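Tetby planner, gallery page

Quick dump of where the software is at. Captions are short, I'm writing this between runs. Most of the pictures from the September build are still on the Limthorpe drive and will get added when somebody sorts the folders. Until then it's mostly notes with the one picture.

For anyone new: Tetby is our motion planner plus the grasp and skill layer on top. Sornuvska is the perception node. Michiels is the log viewer, still ugly, still useful.

What changed since the last page

Planner now keeps the tool in the collision model. Before, it planned for the bare gripper and treated whatever was in the fingers as air. Fine for blocks. Not fine for anything long and thin.

Tool offset is a transform you set per grasp, not per tool. Same pipette picked up a bit crooked = different tip position. Obvious in hindsight, took us 12 days.

Sornuvska got a separate pass for clear plastic. Depth on see-through walls is junk so we fit the box outline from color and throw the depth away inside it. Works better on a plain cloth than on bare metal. Lids are still a problem, an open lid changes the outline and the fit slides over to one side.

Replanning runs at 5 Hz during approach, then gets switched off for the last straight move down. Leaving it on made the arm twitch right over the target.

Pipette and tip box
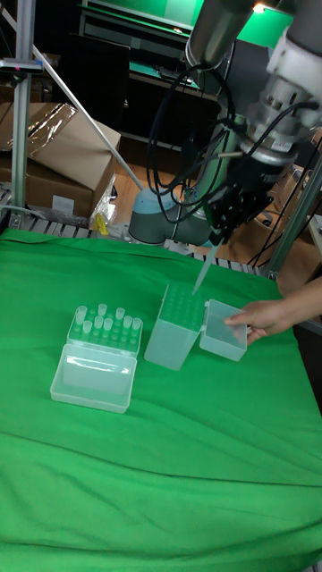 The hole grid is the next thing. Right now the skill takes a box pose and a row/column and computes the rest, so any error in the box angle gets bigger toward the far corner. Plan is to refit on the nearest few holes before going down. Branch is up, not merged, tests are red for a dumb reason (wrong frame name in the config).

Log numbers, for those who asked: 426 approach plans in the last batch, 188 of them replanned at least once. Too many. Most were the hand mask flickering on and off, so the planner kept seeing an obstacle apear and vanish. Added a hold time to the mask, will rerun tonight.

Still to do

Michiels crashes on logs with no depth stream. Known.
Speed limit near people is one global value, should be per zone.
Docs for the grasp offset file. Yes I know.
Rename the "misc" skill folder, its got half the project in it.

More pictures when the folders are sorted.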